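Bench notebook, March, 9:40 a.m.

Table day. The white top has been wiped twice, once with soap and once with conviction. Everything that had settled on it since winter went back to the Vidmar drawers, including three mugs and a box of Tetley with one bag in it. I drank the evidence.

Backdrop cloth is up behind the far edge. White against white was my idea and I will be defending it until spring. With even light the back edge nearly goes away, and I like that more than I expected to. 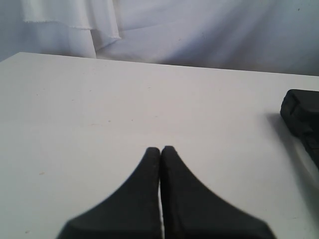
Tabletop, mostly bare, cloth behind.

Spent 40 minutes on the matter of cases. The Skirau order was for something shallow with a handle and no printing on the lid, for the small hand tools. Black shows dust, as I said at the time – in writing, for once. A lid with a raised band down the middle also means wiping along the grooves, which I will do exactly until I stop doing it. Rule for now: cases go on the table closed, and get opened only when the one before has been put away.
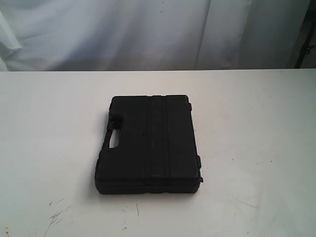 Still to do

Label the Vidmar drawers again. The last labels were done in pencil by an optimist (me). Move the Orko clamps down to drawer 32, where the list says they have been all year. Order tea.

The cloth needs ironing before the next round, or at least a stern pull from both ends.

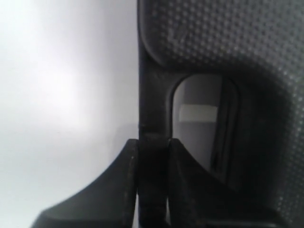
If the iron still trips the breaker, I'll hang the cloth damp overnight and let gravity earn its keep. Soap is low too. Put it on the list under tea.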